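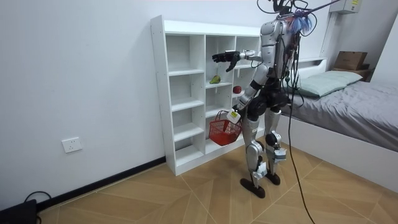 Nasrin Abbasi
Communications Manager, Sillasine

July 6, 2018

Sillasine Extends Robot Room-Stocking Trial at Sillham Residence

SILLHAM -- Sillasine, which runs furnished long-stay housing for contract and shift workers, will extend its trial of the Thampi humanoid robot at its Sillham residence to the end of next January. The robot is built by Givov and is being tested on one job: putting fruit and small supplies on the shelves in residents' rooms between stays, and clearing away what the last resident left behind.

The Sillham residence has 274 rooms and employs 119 people. No positions will be cut as a result of the trial, and no one's hours will be reduced while it runs. Both points are part of a written agreement with staff that was signed before the robot arrived and has been renewed for the extension.

The work

Every room at Sillham gets a restock before a new resident checks in. A housekeeper brings a basket, takes out anything left on the open shelves, wipes them down and puts out the welcome items. It is light work, but it involves a lot of bending and reaching, and it comes at the end of a room turn, after the bed and the bathroom are done.

Thampi is learning the shelf part of that job in a furnished room set aside at the residence. It works at a white cubby shelf next to a made-up bed, with a small red basket held by the handle in one hand and the other hand free to reach into the compartments. Current practice runs use an apple and a pear. They differ in shape and in the way they roll, and Givov's engineers wanted both before moving on to packaged goods.

The robot still runs with cables attached, and a Givov operator is in the room whenever it is switched on. It does not go into occupied rooms. It does not make beds, clean bathrooms or carry linen, and none of those jobs are part of the extended trial.

What changes for staff

Six housekeepers have been trained as robot attendants. They load the basket, call out the room layout to the operator, check the shelf afterward and fill in a short report on anything that had to be done over. Attendant hours are paid at the lead housekeeper rate. Training takes five shifts and is open to anyone who has finished the probation period.

Under the extension, attendants will also have a say in the order in which new tasks are tried. At staff meetings this spring, housekeepers asked for the lowest shelves to come first, as those are the ones that mean kneeling on a hard floor. Givov has agreed, and work on the bottom row of cubbies will start this month.

Some things have been harder than expected. The robot is slow. A housekeeper can restock a shelf and be out the door while Thampi is still lining up its hand. Floor cables have to be watched, and attendants asked for a rule that no one crosses behind the robot while it is moving. That rule is now in place. The attendants also pointed out that the report form asked the same thing twice on different pages -- it has been cut to a single page.

Scheduling needed work as well. In the first weeks, attendant shifts were added on top of a normal room list, which meant people were hurrying through their regular rooms to get to the practice room on time. Room lists are now shortened on attendant days, and the floor supervisors bring in relief staff to cover the difference.

"Housekeepers know these rooms better than any of us in the office, and the changes they asked for have made the trial safer and less of a nuisance," said Nasrin Abbasi, communications manager at Sillasine. "We are not going to put a machine on a floor until the people who work that floor are comfortable with it. Right now it belongs in the practice room, and that is where it will stay until the attendants and the operator both sign off."

Next steps

Practice with fruit will continue through the summer. Bottled water and boxed tea will be added after that, followed by the small bags of toiletries that go on the top shelf. Givov will also work on shortening the cable run at the robot's back, which attendants listed as their main concern.

A decision on whether to try the robot in vacant rooms on a regular floor will be made once the extension ends. Staff will see the results before that decision is taken, including the reports written by the attendants. If the trial does move to a regular floor, the agreement on jobs and hours will have to be renewed again first.

Residents will not notice a change in service. All 274 rooms will go on being turned and stocked by the housekeeping team, and the practice room is not part of the rental inventory. Residents with questions can ask at the front desk, where a one-page information sheet is available.

About Sillasine

Sillasine operates furnished residences for people working away from home on contracts and rotating shifts. Rooms are rented by the week or month and include cleaning, linen and basic supplies.

About Givov

Givov designs and builds humanoid robots for indoor work. Thampi is its robot for picking up, carrying and placing small household items.

Media contact

Nasrin Abbasi, Communications Manager, Sillasine
Visits to the practice room can be arranged for reporters on request. Please allow two working days so that an operator and an attendant can be scheduled. Flat, closed-toe shoes are required.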